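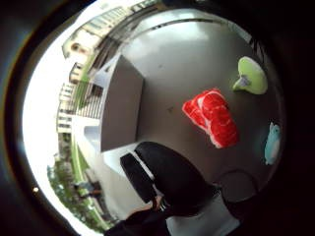
Unit 4: Choosing a gripper kit

The Farik hand-held kit from Gunawan costs 800 per set and comes with 8 spare pads. For soft goods, plush toys are a fair first test – they squash, and their outlines are uneven.

Before the lab, read sheet 1402 and note:
charging time
weight with pads fitted
what the service plan leaves out

The Gisero kit is cheaper but has no spare pads. Compare the two on one page and hand it in at the Farnach lab in May.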